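Noltley Women FC Supporters Board
Thread: Back four or back three against Umthorpe?

halfspace_hal
Thursday, June 25, 2020
Boros used a back three in March and we conceded 2 from wide crosses. I'd return to a four.
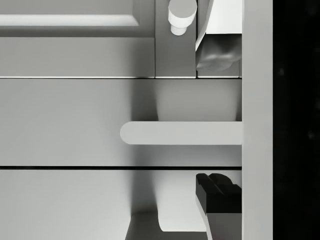
Category: Tactics and Lineups

eastbank12
Disagree. Both crosses came after turnovers in midfield. The line was set correctly.

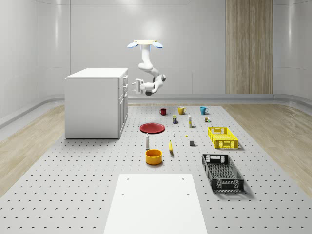
The wing-backs were also too high when the ball was lost. A four has the same problem if the fullbacks push on.

halfspace_hal
A four leaves two center backs and a holding player. Watch the second goal again.

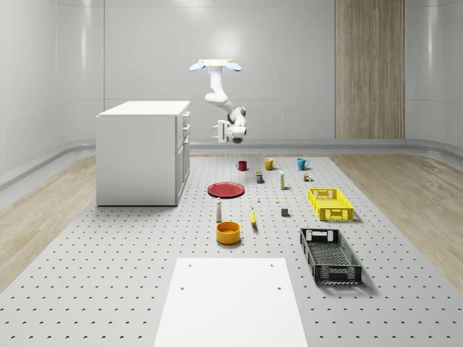 The near-side center back gets pulled to the touchline and the box is open.

Lumbao_Red
Margit Boros won't change it with 881 season tickets sold on attacking soccer.
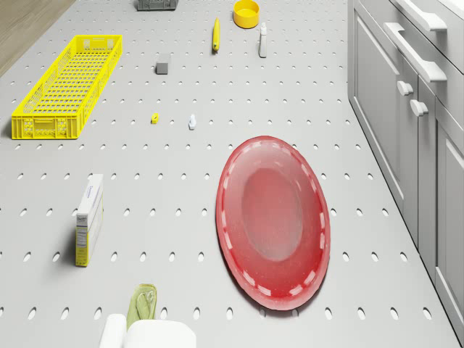 Umthorpe press in a 4-4-2 and leave the far side free. Switch play early. Take that red oval platter as the field, long axis goal to goal: their block sits on one half of it.

eastbank12
Their far winger tucks in, so it's less free than you think. Still a three for me.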